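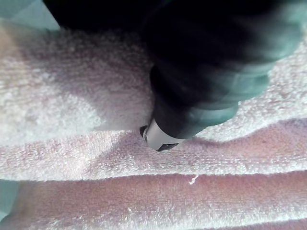 Pink towels, stacked.

My uncle Rosaire Arsenault played pedal steel on a single that got to number five in Jedport and nowhere else on earth, and for forty years he introduced himself that way. "Rosaire Arsenault, number five." Even to the dentist!

So when he called me up and said the Flivells were getting back together for one night, I said sure, I'd drive. I figured it'd be him, Murray Morin on drums and maybe a guy from church on bass. What I didn't figure on was Réjean Marchand, who sang the thing, and who hadn't spoken to Rosaire since a fight over who wrote the second verse. (The second verse is nine words long. Two of them are "baby.")

The gig was at the Grewal, which used to be a movie house and still smells like butter. Rosaire wore the jacket. My aunt Marlene had let it out at both sides and it still wouldn't button, so he just sort of held it closed with one hand until he had to play. We got there early and Réjean was already onstage, sitting on an amp, eating a sandwich.

"Number five," Réjean said.

"Réjean," said Rosaire, and started unloading his case like it was any old afternoon.

They didn't say another word to each other through the whole sound check. Murray kept clicking his sticks and looking over at me as if I was supposed to do something. I was the ride! I went and got a coffee.

The lady at the door told me they'd sold 286 tickets, and I think that was when I started getting nervous, because the last time I'd heard my uncle play it was for a cat.

Anyway, they did six songs, all covers, and they were fine, a little slow. Then Murray counted off the single and the whole room made this noise, this big happy groan, and people who'd been sitting with their coats on stood up. Réjean sang the first verse with his eyes shut. His voice was mostly gravel by then but he knew where everything was.

And when the second verse came around he stepped back from the mike. Just stepped back and looked at Rosaire, who has never sung a note in public in his life.

Rosaire sang it. All nine words, flat as a board, still holding the bar in his left hand. Somebody whistled.

In the car going home he was quiet clear out to the highway. Then he asked if I'd heard that Réjean came in early on the bridge.

I said I hadn't noticed.

"He always did," Rosaire said, and turned the heater up.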